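3.2 Keyboards, covers and the problem of the pile

Office tidying has been studied mostly through paper. Penrose's early survey of the Lorstead filing rooms set the pattern: documents accumulate, documents are sorted, documents accumulate again. Input devices have had less attention, perhaps on the assumption that a person owns one keyboard and leaves it where it is. Anyone who has opened the bottom drawer of a shared desk will know how far to trust that assumption. People who buy tablets buy keyboards to go with them, and people who buy keyboards in pastel colors tend to come back for the next color.

Our second stage therefore looked at compact wireless keyboards of the kind sold to go with tablets. They are light and flat, and they resemble one another in everything except the color of the keys. This makes them ideal for a study of sorting and very poor candidates for being found again once sorted. All work in this section was done in the Grokton bay, where the walls carry mushrooms, a picket fence and a pink scalloped awning. The decoration was chosen by Jade Wragg, and the authors have grown fond of it at different speeds.

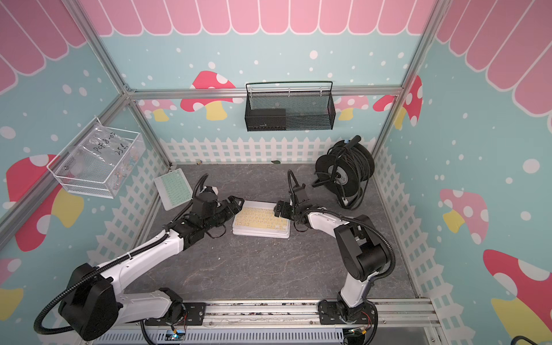

We follow Wouters in separating three states of a desk: cleared, arranged and piled. A cleared desk holds nothing that is not in use. An arranged desk may hold a great deal, provided each object can be reached without moving another. A piled desk is one where that condition has failed, and it fails early. One item laid on top of a second is enough, and the owner will usually describe the result as "tidy" – a word we have dropped from the questionnaire.

Color did a lot of work in the interviews. Asked how they would tell two keyboards of the same shape apart, respondents named the keys first and the condition second. Very few mentioned the switches, although it is the switches that matter on the day the thing refuses to type. A keyboard with its own connect switch and its own power slider can be in perfect order and perfectly useless at the same time, and it gives little away from the far side of a desk.
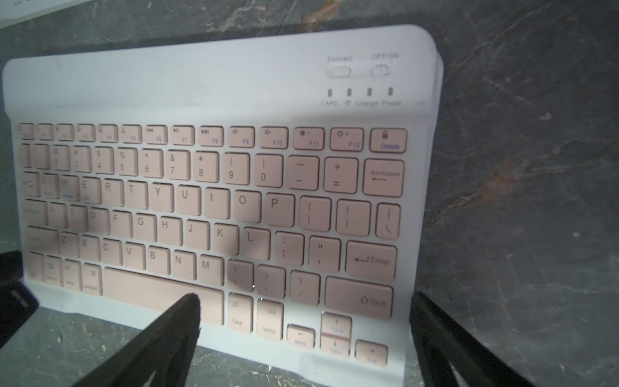

For this reason we recorded placement and readiness separately. Placement covers where a keyboard lies, which way it faces and what it touches. Readiness covers whether its owner could sit down and type. The two scores were only weakly related in the August pilot. Beryl Wragg, who coded half of it, remarked that the neatest desks belonged to people who had given up using them. We have not been able to test this, though we have looked at our own desks with some suspicion.

Angle proved harder to score than expected. Our first scheme asked coders whether a keyboard was "straight," and left open what it should be straight with. Some coders took the front edge of the desk and others took the nearest wall. One used the other keyboards, so a whole desk could slide gently out of true without losing a point. The revised scheme uses the front edge throughout and allows a slight tilt, as a slight tilt is how most people type.

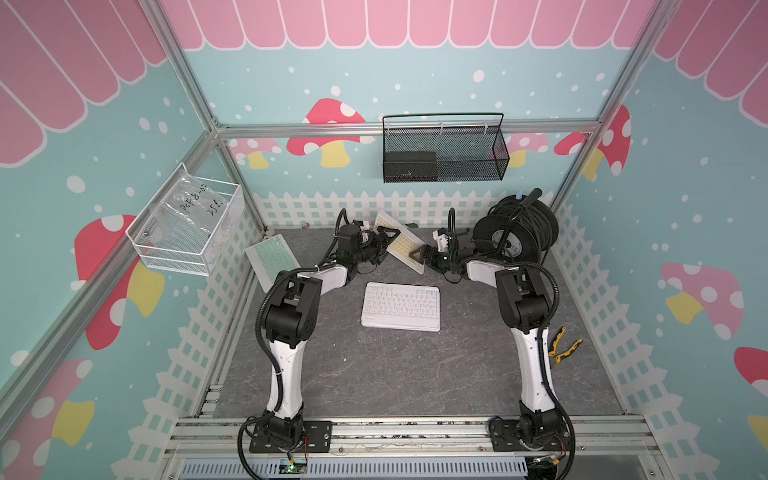
Figure 4. White, yellow and mint green keys on one work surface. Only the white keyboard would pass the revised angle rule.

Covers remain the weak point of the scheme. A tablet cover is flat, often white, and about as easy to overlook under a white keyboard as anything made for an office could be. Coders working quickly recorded one object where there were two. Elsie Bramwell proposed that every keyboard be checked along its top edge, where a second layer is most likely to show, and the check was added to the protocol under her name.

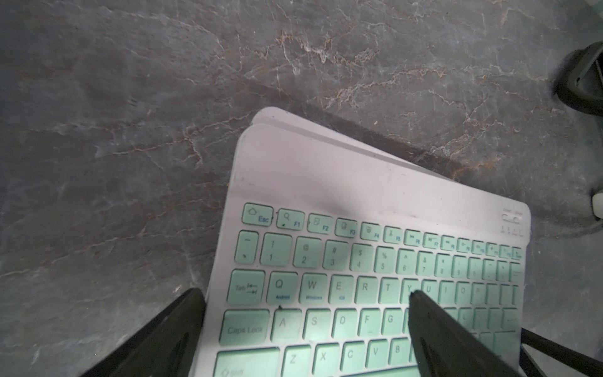
Figure 5. Mint green keyboard with a white tablet cover beneath it, scored as "piled."

Under the revised rules a stacked pair counts as piled however well its edges line up. Two coders objected that a keyboard on its cover is simply a keyboard put away. Their objection is recorded in the Blackburn notes, together with the reply, and we return to it in Section 4.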